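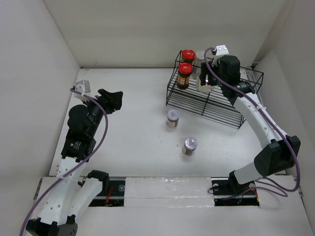 My brother-in-law is in the reserves, and every time he comes home from drill weekend his duffel gets dumped on my laundry room floor. After nine years I've gotten pretty good at dealing with it, so here are my tips for washing and storing uniforms and field gear!

Turn everything inside out and empty the pockets. All of them, including the little pen slot on the sleeve (I have washed more pens than I care to admit). Close the zippers and press the hook-and-loop strips together or they'll chew up your socks. Patches come off first and go in a sandwich bag.

Cold water, gentle cycle, plain detergent. Skip the bleach, the starch and anything that says "brightener" on the label. I use the Hillau powder because the store in Tatport carries it, but any brand without brighteners will do.

Mud: let it dry, knock it off outside with a stiff brush, then wash. If you go at it wet you just push it in deeper, and I learned that on a pair of pants that never recovered.

Boots get stuffed with newspaper overnight. Change the paper before bed if they're soaked. Keep them away from the heater, suede ones especially. Once they're dry, a plain suede brush takes care of the scuffs.

Wool blankets and spare liners go in a lidded tote with cedar blocks. Mine holds 26 gallons and fits nearly everything except the sleeping bag, which I hang in the hall closet. Don't store a sleeping bag squashed in its sack all winter, it goes flat.

Next month I'm tackling canteens and that awful plastic taste.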